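Skisia Operations Handbook, Section 5: Recovering from Loss of Marker Tracking

This procedure applies to operators who record tabletop tasks with paired hand-held grippers. It was revised in September after a session in which one gripper lost tracking and the recorder continued to save data. Chiharu Nomura reviewed the affected recordings and found that 28 of 200 could not be used. Direct questions to Karim Ragab.

## Recognizing the fault

The Mak recorder computes the position of each gripper from the marker cube mounted near the hand. If a cube is covered or turned too far, the recorder holds the last known position. The fault appears in playback as a gripper that stands still and then jumps.

## Before restarting

1. Stop the recording and mark it "tracking loss." Do not delete it.
2. Stand back from the table and hold both grippers forward, with sleeves and fingers clear of the cubes.
3. Check the floor on all sides of the table. Cables and power strips present a trip hazard to an operator whose attention is on the grippers.
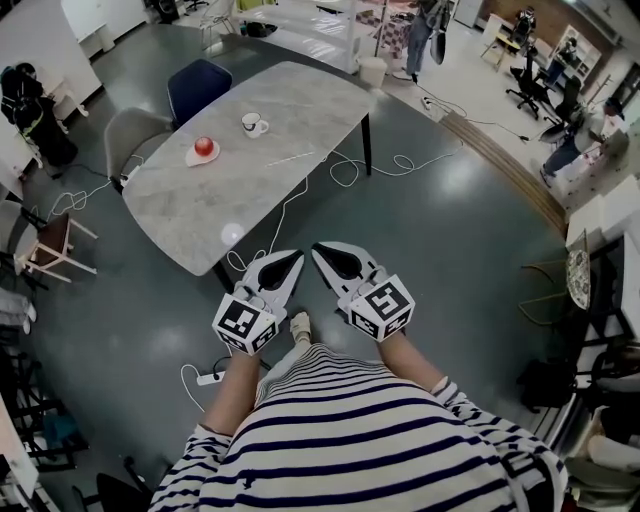 *Figure 1. Both grippers held forward at the table, marker cubes above the hands.*

4. Hold this position for five seconds while the second operator confirms that both cubes register.
5. If either cube fails to register, wipe its faces with a dry cloth and check that the mount is tight. Repeat step 4 once only.

## Seated check

Sit at the table and rest both forearms on it. Confirm that the indicator light on each cube is green. Bring the grippers near the task objects without touching them, and remain in place for 60 seconds. Take particular care near glassware, and do not close the fingers during this check. 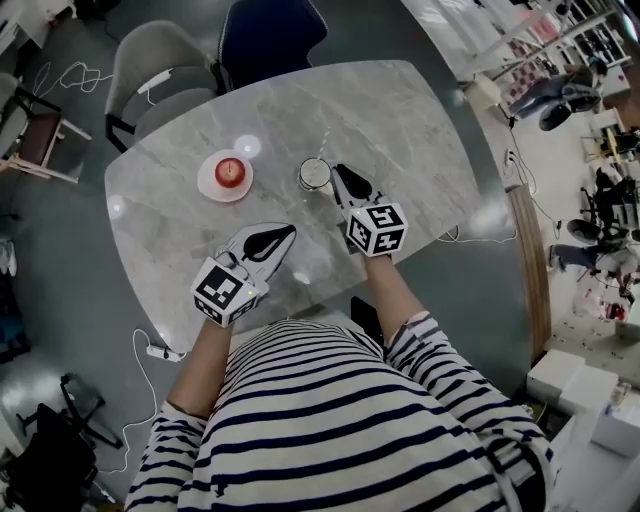 *Figure 2. Seated position, with a green light showing on each cube and the right gripper near the glass.*

Play back the check before resuming. If any jump is present, remove the pair from service and tag both grippers.

## Reporting

Send the marked recording and a short account of the fault to Kuo-hua Yeh before the end of the shift. State which hand was affected and the time of day. Tagged grippers may be returned to use only by Mayuree Suwannarat.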